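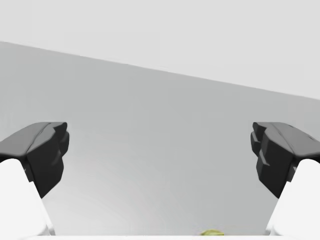 Dye bench notes: the onion skin batch

Search this notebook Search

November, kettle on, windows fogged. I finally got back to the onion skins I've been hoarding since summer, and I want to get this written down while my fingers are still orange.

I weighed out 233 grams of dry skins, mostly yellow with a few red ones that snuck in (I left them, life is short), and simmered them in the big Jadeck pot with the lid on. The wool is the Maglaya two-ply, 582 grams of it in skeins, alum mordanted the night before. I tied the skeins looser than last time, with figure-eights in four spots, and what a difference! No pale bands at the ties at all.

The first skein came out a deep marigold. The later ones faded down nicely through honey to something like weak tea, which I love and which everyone at the Brullbridge swap will probably walk right past. Skein 9 got a spoonful of iron water and went a soft olive. I'd use half a spoon next time, as it feels a bit harsh in the hand.

12 shares 3 comments
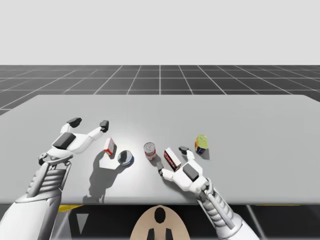

Drusley, November

Rinsed everything again over here, where the water is much harder, and the yellows seem a little duller to me. It could be the light in this kitchen, so I'll look again by the back door in the morning before I blame the pipes. Saved up to 14 cups of the leftover bath in jars. Still need to label them, and still need to ask around for more red skins.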